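Ticket: Left wrist view in Kevorton home sim pack, tilt and lighting - trial license
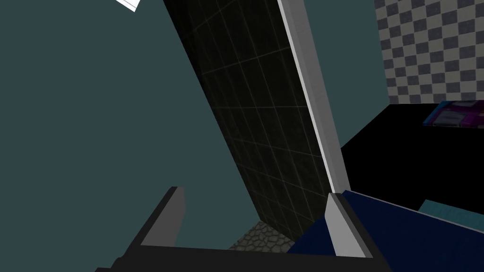 Left wrist view, gripper open, tiled panel and light trim strip behind the fingers.

Status: Open, waiting on vendor
Product: Kevorton two-arm simulation kit, home scenes add-on
Plan: 40-day trial
Opened by: Derdale evaluation bench
Priority: Normal (we asked for High)

Original report, 31/07/2021

We are trying out the Kevorton kit to decide whether to buy seats for the Derdale bench. The product page says the home scenes come "ready to train on" with wrist views that match a real two-arm setup. We are not convinced by either half of that, so please treat this as a bug report and a pre-sales question at the same time.

Problem 1. The left wrist view is strongly tilted. In the attached render every wall and edge runs on a diagonal, including the pale trim next to the tiled panel. We know a wrist view tilts when the wrist rolls. What we can't tell is how much of this comes from the arm pose and how much from the way your mount is defined. The log for this run gives the wrist roll as 13 degrees at the moment of the render. The walls look a good deal further over than that to us.

Problem 2. Dark surfaces lose their detail. The tiled panel has a grid on it, faint near the top and fainter going down. The black counter on the right is close to featureless. If a policy is supposed to find the edge of that counter from this view, we'd like to know what it is meant to look at.

Problem 3. The two fingers don't match in tone. The left one is dark charcoal and the right one is a light gray block with a nearly white bevel. Is that lighting, or are there two materials on the same gripper? The docs show one material for both.

Steps to reproduce:
1. Install the kit and the home scenes add-on from the trial link.
2. Load the stock scene with default lighting.
3. Open the gripper fully, left hand, nothing held.
4. Run the supplied approach script and save the left wrist view at step 83.

Expected: a view that agrees with the logged roll, fingers that look like one gripper, dark surfaces with usable edges.
Got: the attached.

Reply from Kevorton support

Thanks for trying the kit! Wrist views are meant to look tilted when the arm is in motion, so this is expected behavior. Please make sure you are on the latest build and that your graphics driver is up to date. We also suggest turning on the Enhanced Lighting option, which is part of the Studio plan.

Can we close this ticket?

Derdale bench

No, please leave it open. The latest build was already installed and the driver is current. We reinstalled both to be sure and got the same view.

Nobody here objects to a tilted wrist view. We asked why the tilt and the logged number disagree. Those are different questions and only the first one got an answer.

On Enhanced Lighting: the trial page lists home scenes as fully included. If usable lighting costs extra, the page should say so before people download the thing. We would like to know the price difference, in writing, before we spend more hours on this.

Reply from Kevorton support

Sorry for the confusion. We passed the roll question to the scene team. Could you send the following?
- your mount file for the left hand
- the camera section of the run log
- whether you changed the default hand model

Regarding the fingers, both use the same material. The difference is caused by the light direction in the room.

Derdale bench

Mount file and log attached. We have changed nothing in the hand model. It is whatever your installer put there.

We tested the light direction claim, since it was easy to test. We loaded the empty calibration room, put the light directly in front of the hand and saved the view again. The fingers came out much closer in tone, though the left one was still a bit darker. So we accept most of your explanation. Please ask the scene team whether the leftover difference is a shading setting.

One thing we will say in the kit's favor: the finger shapes are clean and their outlines stay readable even with the dark one against the teal wall. Against the black panel we would be more worried. The cobblestone floor also holds up fine in the small patch between the fingers, so dim light alone doesn't wipe out texture. The counter and the panel look like a material problem to us.

Reply from Kevorton support (scene team)

We looked at your files. There is a fixed roll offset in the left mount file that shipped with the trial installer. It is applied on top of the wrist roll and doesn't show up in the log. The paid build uses a different mount file.

Workaround: open the left mount file, find the line "view_roll_offset", set it to 0, save, and restart the simulator. Reloading the scene is not enough.

Black materials: these are set very dark by design so that the scenes are challenging. You can raise the base level under Materials, Room, Dark Group.

Derdale bench

Workaround tried. Results:

- Offset set to 0, simulator restarted: the tilt in the saved view now agrees with the logged roll, as far as we can measure it from the panel edges.
- Offset set to 0, scene reloaded only: no change, as you said.
- Dark Group raised one step: the tile lines are readable lower down the panel. The counter is still flat black. It seems not to be in the group at all.
- Dark Group raised three steps: the panel looks washed out and the counter is the same as before.

So the first problem has a fix, the second has half of one, and the third is mostly explained.

We are less happy about how we got here. The trial build has a hidden offset that the paid build doesn't have, and it took four messages to hear about it. We had already recorded 300 runs with the wrong mount. The wrist views from those are no use to us, and we won't be counting them as part of the trial. Please extend the license to cover the lost time.

"By design so that the scenes are challenging" also needs some backing. A real black counter usually picks up a reflection or a bright edge somewhere. If you have results showing that training on the flat version helps on a real arm, we would like to read them. A comparison from one of your own customers would do.

Reply from Kevorton support

We have extended your trial. The counter material has been logged as a defect and is planned for the January release. We don't have a transfer report for the home scenes at this time, but our sales team would be glad to set up a call.

Derdale bench

Thanks for the extension. No call for now. We would rather have answers in this ticket where the rest of the bench can read them.

Still open from our side:
1. Right mount file. Does it carry a hidden offset too? We see none in the file but would like it confirmed.
2. Counter material. Is there a manual override we can use before the release?
3. Price difference for Enhanced Lighting. Asked once already.
4. A note in the trial download about the left mount file, so the next bench doesn't lose its runs the same way.

For comparison, we are running the same approach task in the Clallmont pack this month. Its rooms are plainer and it has fewer of them, but its wrist roll matched the log on first install. We also have a quote from Thambiah for a mount kit on a real arm, which may end up being the simpler purchase. No decision will be made until items 1 and 2 are answered.

Internal note, Derdale bench

Keep the 300 bad runs in the archive folder, marked with the old offset. Do not mix them with the new set. Anyone doing a fresh install needs to edit the left mount file first, as the installer puts the old value back every time.

Last update: item 1 confirmed by the scene team, no offset on the right hand. Items 2, 3 and 4 waiting on vendor.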